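Tuvley 745 Undersink Water Filter

Standside Water Products
Home > Kitchen > Drinking Water > Undersink Filters

Item number: TV-745
Availability: In stock, ships from our warehouse

Overview

The Tuvley 745 is a single-stage carbon block filter for cold drinking water. It mounts inside the sink cabinet and feeds a separate faucet on the counter or sink deck. The cartridge reduces chlorine taste and odor, sediment and rust particles. It does not soften water and does not remove dissolved salts or nitrate.

The housing is the same one used on the earlier Tuvley 151, with a new head and a shutoff valve built into the inlet side. Closing the valve and pressing the red button on the head releases pressure before the bowl is unscrewed. Cartridges made for the 151 fit the 745. The 151 bracket does not, as the screw holes on the new head are spaced farther apart.

Specifications

Filter type: carbon block, single stage
Cartridge life: six months or 745 gallons, whichever comes first
Maximum inlet pressure: 117 psi
Minimum inlet pressure: 28 psi
Water temperature: cold supply only
Tubing: 3/8 inch, push-fit
Bowl: clear, with O-ring
Mounting: steel bracket, four screws
Faucet: brushed nickel or white, long reach

In the box

Filter head and bowl, one cartridge, bracket with screws, faucet, tee adapter for the cold supply line, tubing, bowl wrench, spare O-ring, printed manual.

Installation notes

Leave enough space under the bowl to lower it clear of the cartridge. Fix the bracket to a solid side panel. Cut tubing square with a sharp cutter – a crushed or angled end is the usual source of drips at a push-fit joint. Push each tube in until it stops, then pull back gently to set the collar.

Run the faucet for ten minutes after fitting a new cartridge. The first water may look gray from fine carbon dust. Cloudiness that clears from the bottom of the glass upward is trapped air and goes away within a few days.

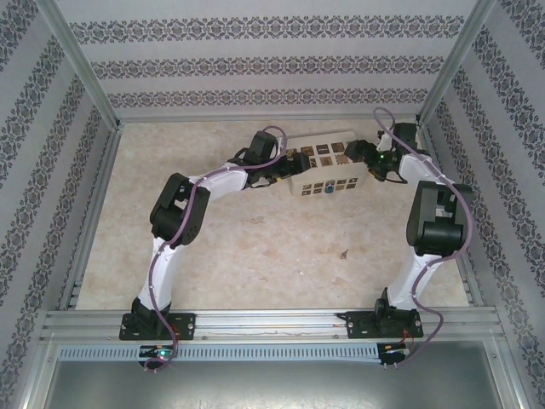
Can the 745 be connected to an ice maker?

A refrigerator line can be run from the outlet side with a second tee, sold separately as part TV-28. Keep the run as short as the cabinet allows and throw out the first two batches of ice after every cartridge change.

Replacement parts

TV-745-C: carbon block cartridge
TV-745-R: O-ring, pack of two
TV-745-W: bowl wrench
TV-28: outlet tee with shutoff

Grease the O-ring lightly with food-grade silicone each time the bowl is opened. Do not use petroleum jelly. Tighten the bowl by hand; the wrench is for removal only.

Warranty and returns

The head, bowl and faucet are covered for three years from purchase. Cartridges and O-rings are wear items and are not covered. Damage from freezing or from inlet pressure above the rated limit is excluded – fit a pressure regulator where the supply runs high at night. Unopened units may be returned within 28 days.

Technical questions: Tomomi Oda, product support
Trade orders: Arvid Magnusson, sales desk

Page revised Tue 27 February. Part TV-28 added to the replacement list.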